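Dramani School changes its reading rules for the lower classes

19/10/2020

Dramani School has told parents that pupils in the two lowest classes will no longer take home a reading mark at the end of each term. In its place the class teacher will write a short note, and parents will be invited to read it together with the child. The change begins after the October break and is valid for the whole school year.

The decision was explained in a letter signed by the head of the lower school, Fuseini Appiah. According to the letter, the old mark went from one to ten and was given after a reading aloud in front of the class. Many children prepared the page by heart and received a high mark, although they could not read the next page. Other children read well at their desk but became silent when they had to stand up.

From now on the teacher listens to each child separately, in the reading corner, for a few minutes every second week. The child chooses the book. The teacher writes down which words were difficult, whether the child corrected a mistake without help, and whether he or she could tell the story afterwards. These remarks are the base for the note to the parents.

Pupils who are absent on their reading turn will get another one in the same week, if this is possible. No child will have to repeat the class on the ground of reading alone. When the teacher sees a serious difficulty, the parents are called for a talk before the end of the term, and an extra lesson is offered in the afternoon without payment.

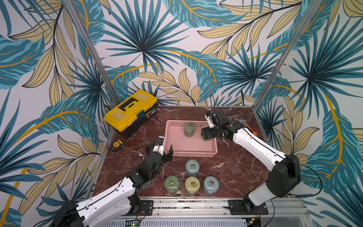

Mawuli Fiadzo would have preferred to keep some kind of number. With a mark, he said, a parent who works late understands the situation in one moment, while a note can be polite and say very little. He also asked that the notes be written in simple sentences, as many families in the Atitz quarter speak another language at home.

The school has answered that the notes will follow a fixed form with short headings, and that a parent may ask for an explanation by telephone or at the gate. A translated form is in preparation. It was not said when it will be ready.

The marks in arithmetic stay as they are. The same is true for the upper classes, where written tests are held in the middle and at the end of the term and count equally. Handwriting, drawing and conduct are still described with letters on the report.

The lower school library will also be larger. The bookshop Villar in Stullum has given 500 books, most of them for beginners, and 70 of these have large print. They will be placed on the low shelves, so that the children can take them without asking. Each pupil may borrow two books and keep them for two weeks. A lost book does not have to be paid the first time, but the parents should inform the class teacher in writing.

Parents who wish to see the new form before the first notes are given out can ask for a copy at the school office in the morning. Questions about the reading turns should go to the class teacher first – the office does not keep the lists. Written comments on the new rules are accepted until the end of October and may be left in the box beside the office door.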